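Parish Relief and Outreach: Course Handout
02/01/2022
By the Banwood course office

Unit 2. Running a Community Kitchen After a Flood

Welcome back, everyone! Last time we talked about the first night, when people arrive with wet shoes and very little else, and the main thing is a blanket and someone kind at the door. Tonight we move on to food, and I'll try not to wander (those of you who sat through Unit 1 know how that goes).

Our case for this unit is the flood at Drustenach, where the river came over the lower road and the parish hall took in 78 families. The kitchen opened the next morning with two gas burners, a stack of borrowed pots and a great deal of rice, and by the end of the week it was sending out 1,000 meals a day to the hall and the two chapels up the hill. Please read the case sheet before you come, even if you only manage it over breakfast.

Before you cook anything

Find out who is already cooking. It sounds so simple, but at Drustenach a women's prayer group had been feeding their own street since dawn, and they knew which houses had babies and which had someone on a salt-free diet. The parish team asked to join them, and everything after that went more smoothly. Then look at your water. If the tap can't be trusted, all of it gets boiled or brought in, and that includes the water for washing up.

Keeping the list

Write down each household once, with the number of people and anything they can't eat. A school notebook is fine. Don't ask which church a family belongs to, or whether they belong to one at all. The relief fund at Woldemariam, which paid for much of the rice, made this a condition of its grant, and I'd like to think we would have done it anyway.

Handing over

A kitchen should close gently. Drustenach gave 10 days' notice, moved to one hot meal a day, and sent families home with dry goods from the Comodeo warehouse. A few older people kept coming for the company, so the prayer group kept a pot of soup going through February, bless them.

For next time: draw up a one-day menu for your own hall, using only what is in its cupboards now, and bring it along to share.

Banwood Parish Outreach Course. Copyright 2022. Questions: ask at the course office. Back to top

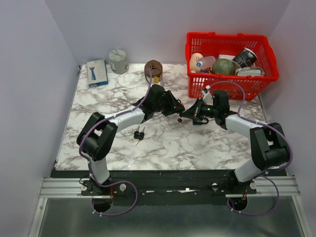 Page 2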